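El noble arte de vaciar el armario ajeno

Cómo una campaña de ropa usada acabó financiando el autobús de un centro de día, y qué se aprende cuando la gente dona lo que no se atreve a tirar

En la nave que la asociación Jelar alquila detrás de la estación hay una bolsa que lleva meses sin que alguien se decida a abrirla. Pesa como un perro mediano y hace ruido de vajilla. En la etiqueta, escrito con una caligrafía preciosa, pone «ropa de niña y otros». Los otros son lo que preocupa.

La recaudación benéfica tiene un lado fotogénico, el de los cheques gigantes y las carreras con dorsal, y otro que huele a naftalina. El segundo da menos titulares, pero en Jelar paga las facturas. La asociación recoge ropa usada, la clasifica, vende una parte en su tienda de la calle mayor y con lo que saca sostiene un centro de día para mayores. En el último año han entrado por la puerta 1147 bolsas. El dato lo conocen con exactitud porque cada bolsa se apunta en un cuaderno de tapas verdes, y porque después hay que encontrarle sitio.

La historia empezó de manera poco heroica. El centro de día necesitaba un autobús adaptado y el concierto solidario que debía pagarlo recaudó lo justo para cubrir el alquiler del equipo de sonido. Hubo después una rifa cuyo primer premio, un jamón, tocó a la carnicería que lo había regalado. Fue entonces cuando en una reunión se propuso pedir ropa, con el argumento de que era lo único que sobraba en todas las casas del barrio. Se aprobó con el entusiasmo de quien lleva tres horas sentado en una silla plegable.

La respuesta fue inmediata y desproporcionada. A la semana no se podía entrar en el local sin ponerse de lado. Llegaron abrigos excelentes, vestidos de comunión, chándales de empresas que ya no existen y un traje de buzo. Llegaron también calcetines sin pareja, en cantidades que sugieren que en este pueblo se vive con un pie descalzo.

Quien clasifica acaba desarrollando una teoría del ser humano a partir de sus bolsillos. En ellos aparecen tiques de aparcamiento, caramelos fundidos con el forro, listas de la compra de una austeridad conmovedora («pan, lejía, felpudo») y, de vez en cuando, un billete. Los billetes van al bote. Las listas se clavan en un corcho que hay junto a la cafetera y que a estas alturas tiene más lectores que la hoja parroquial.

El método es sencillo de explicar y agotador de cumplir. La prenda se extiende sobre la mesa, se miran las costuras, los puños, las axilas y la cremallera, y se decide. Hay 4 montones: tienda, ropero de entrega directa, reciclaje textil y duda. El de duda es el más alto. A él van a parar los jerséis con una sola bolita, los pantalones que quizá vuelvan a estar de moda y todo lo que lleva lentejuelas. Cada mes se revisa y casi todo regresa, tras un debate, al montón de duda.

La tienda fue idea posterior y la discusión más larga tuvo que ver con los precios. Un sector defendía que todo costara lo mismo, para no complicarse. Otro sostenía que un abrigo de lana no puede valer igual que una camiseta de propaganda de la ferretería Bruser, por mucho cariño que se le tenga a la ferretería Bruser. Ganaron los segundos. Hoy la prenda más barata cuesta un euro y las chaquetas, 13, cifra que espanta a los supersticiosos y que, según la libreta de caja, no ha frenado una sola venta.

El público es variado. Por la mañana vienen jubilados que tocan las telas con la autoridad de haber cosido muchas. Por la tarde, adolescentes que llaman «vintage» a lo que sus madres donaron en primavera. Se ha dado el caso de una hija que compró la cazadora de su propio padre y volvió con ella a casa, donde al parecer hubo conversación.

En agosto baja todo menos las donaciones. La gente aprovecha las vacaciones para ordenar y descubre que tiene plumíferos. La nave, que carece de aire acondicionado y de cualquier intención de tenerlo, se llena de anoraks justo cuando la sola palabra produce sudor. Este verano los turnos se adelantaron a las siete de la mañana y la residencia Jacobs, que está enfrente, prestó dos ventiladores y un congelador con polos. De los ventiladores funciona uno. De los polos no queda constancia.

El autobús llegó por fin la primavera pasada, de segunda mano, como correspondía. Se pagó en 5 plazos, el último con la recaudación de un mercadillo celebrado bajo una lluvia que vendió todos los impermeables. Es blanco, tiene rampa y en un lateral conserva la sombra del rótulo de su dueño anterior, Dremik, de modo que los mayores del centro dicen que van «en el Dremik». Se ha hablado de repintarlo. Los pasajeros votaron en contra.

Ahora el objetivo es más modesto: cambiar las ventanas del comedor. Hacen falta más chaquetas, más tardes de plancha y, si alguien tuviera la amabilidad, menos calcetines sueltos. También perchas, que desaparecen a un ritmo que en la nave se comenta en voz baja.

En cuanto a la bolsa de la vajilla, se ha acordado abrirla antes de Navidad. El acuerdo es del año pasado.

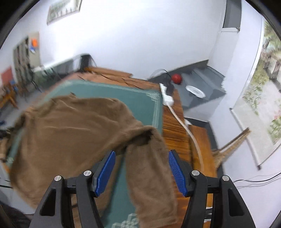
¿Se puede llevar a Jelar ropa que ya no está en condiciones de venderse?

Conviene entregarla limpia y seca, en una bolsa aparte donde ponga «reciclaje». Las prendas rotas o muy gastadas se destinan al montón de reciclaje textil y no pasan por la tienda.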